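Gardale robotics club – Saturday bench check, chocolate packing task

Date: 11/2/24. Filled in by me, Panya Thammasiri, because it was my turn with the clipboard.

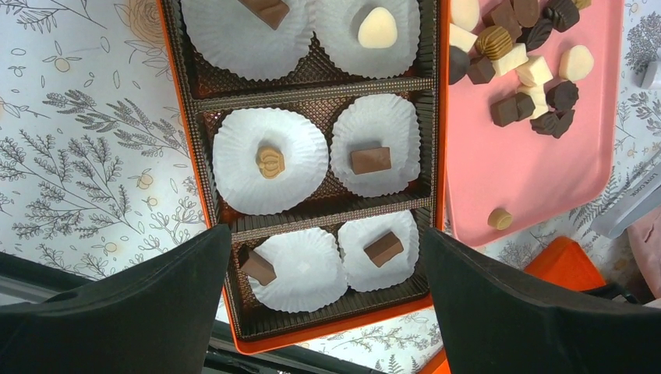 I've kept the same order as the old sheet so anyone comparing the two won't go cross-eyed. Ticks are "OK", anything else has a note. If you disagree with one of my ticks, write your initials next to it and come and find me, I don't bite!

BEFORE POWER ON

1. Emergency stop within reach of whoever is running the arm – OK
Pressed it, twisted it back out, pressed it again. Nice solid click. Please don't park your drink in front of it though (I moved two mugs this morning, one of them mine).

2. Cables clear of the arm's path – OK after fixing
The lead to the wrist camera had worked out of its second clip and was hanging in a loop. I've clipped it back and put a bit of tape over it. The tape is a stopgap, so can Dramari team print a proper clip before the next session?

3. Arm base bolts tight – OK
All checked with the hex key, no movement when I leaned on it.

4. Gripper fingers clean and firmly fitted – OK
Wiped both down with a damp cloth and let them dry. Chocolate gets everywhere, even into the screw heads, and once it has set in there you need a cocktail stick and a lot of patience.

5. Finger force limit – OK
Set to 6 on our dial. Somebody had left it at the setting we use for the wooden blocks, which would flatten a white chocolate dome in no time. I'd like this one to be read out loud by two people from now on.

WORK AREA

6. Paper down and flat – OK
We're on the leafy print paper again. It does creep a bit when people lean over to reset things, so smooth it out between goes.

7. Gift box open, insert seated – OK
Push down on the corners of the brown insert before you start. If it's riding up, the dividers sit higher than the program expects and the fingers can catch them.

8. Paper cups, one in each compartment – OK
Check they haven't doubled up. They stick together something rotten, and a doubled cup lifts the chocolate just enough to upset the next pick.

9. Pink tray beside the box – OK
Loose chocolates go in the tray and nowhere else. The little pumpkin ones are fine near the edge, but the flat blocks are hard for the fingers to get hold of when they're right up against the rim, so give those some room if you're resetting.

10. Chocolates sitting inside their cups – comment
Good enough for me, but a bit all over the place. One of the milk blocks is tipped against the side of its liner. The competition rules only say "in the cup", so it counts, but the Azevedo team want theirs dead centre and I do see why – a box that looks neat is a lovely thing. We need to agree on this before the June heat, please, and then write it on the sheet.

SOFTWARE AND SPEED

11. Correct program loaded – OK
Garkanden version, the one with the slow approach. The old one is still on the laptop under nearly the same name. Can we please rename it?

12. Speed limit – OK
92 on the slider with the cap switched on. New members stay on the slow preset until they've been signed off, even if they're very keen (you know who you are).

13. Logging on and enough space – OK
Room for 1000 more runs by the laptop's reckoning. I'd still copy everything across at the end of the day.

PEOPLE

14. Long hair tied back, sleeves up, lanyards off – OK
Had to remind myself about the lanyard.

15. Hands out of the area while the arm is live – NOT OK
Twice this morning a hand went in to straighten a cup without the arm being paused. I know it's slow and I know it's tempting! Pause first, say "paused", wait for the other person to say it back, then reach in.

16. Allergy notice on the door – OK
Fresh copy up. The chocolates used on the bench are not for eating, and there's a separate tin by the kettle.

TO DO
Cable clip (Dramari)
Rename the old program
Decide about centring
More paper cups, we're getting low

Signed, Panya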